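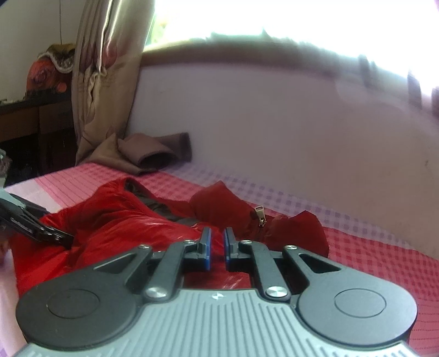
Planning Our Next Round of Grippers: Where the Budget Stands

It's budget season again, and for once I've been looking forward to it! Most of you know the hand-held grippers by now, either because you've used a pair or because you've had to step around somebody carrying them down the hall. We want more of them. We also want them to last longer between repairs, and we'd like to stop borrowing parts from one pair to keep another one going. So this month's equipment column is all about what we're planning to buy, what we're going to hold off on, and what we still need to hear from you.

The clothing work is what's driving most of this. Jackets, shirts, bedding, anything soft that lands in a heap and has to be picked up by two hands working together. A slick, puffer-like jacket on a checked bedsheet is a wonderful thing to practice on (zipper, lining, sleeves going every which way), and it asks a lot of the fingers. Blocks and cups never wore us down like this. When we wrote last year's budget we figured on mostly hard objects, and we set the parts money accordingly. That line was spent well before the year was out.

What we're asking for

The request going in for March 2025 is for 5 complete pairs, to be split between the Catosska house and the Rawashdeh apartments. Both sites have been sharing, and sharing means a van ride and a lost morning. With their own sets they can keep going on their own schedule, and I can't tell you how happy that makes the people who drive the van.

Along with the pairs, we've put in for 80 spare finger pads. I know that sounds like a lot. Samer Yammine went through the repair log with me and pads were the thing we replaced most, with the small pivot hardware a distant second. Pads are cheap one at a time and expensive when you order them in a panic with rush shipping, so we'd much rather have a drawer full. Samer has already labeled the drawer.

Two quotes, and what we made of them

We asked Ekent and Priteck for numbers on the same list. Ekent came in at $416 per pair and Priteck was a bit higher, but Priteck's quote included one extra set of linkage arms with every pair and Ekent's didn't. Once you add the arms to the Ekent quote they end up close together. Shipping is similar. Lead time is where they differ: Ekent can send everything at once, and Priteck wants to send the first pairs right away and the rest in April.

I lean toward the split delivery. It would let Catosska start early, and if something about the fit or the finger travel bothers people, we'd know before the second box goes out. Samer leans the other way, mainly over paperwork (two deliveries, two sets of receiving forms, two rounds of setup). We'll settle it after the sample pair has made the rounds.

Please try the sample pair

Really, please do! It's at the front desk and you can sign it out for an afternoon. Take it to whatever you normally work on. If that's bedding, use it on bedding. We're hoping to hear about

how your wrists feel after a full session
whether the pads hold on to slippery fabric
zippers, snaps and drawstrings, good or bad
anything that pinches or sticks

Notes on paper are fine. So are voice messages, though please say your name at the start of them.

Things we left out

A few requests didn't make it this time. The new storage rack is on hold until we know how much wall we'll have at Rawashdeh. The second charging cart is also waiting, and so is the big order of practice clothing, although I did set aside $252 for secondhand pieces and I'm excited to go shopping with it. We're short on winter coats and anything with a hood. If you've got clean, worn-out outerwear at home that you'd be glad to see go, there's a bin by the stairs. Kids' sizes are welcome too.

We also talked about renting the extra pairs for a few months in place of buying. With the amount of use these get, the rental fees would catch up with the purchase price quickly, and we'd be handing the grippers back just when everybody had gotten used to them. We may look at renting again if a short project comes up at a third site.

Comments on the budget can go in the folder at the front desk or straight to Samer. If your site needs something that isn't mentioned here, add it to the sheet inside the folder cover with a rough price next to it, even a guess.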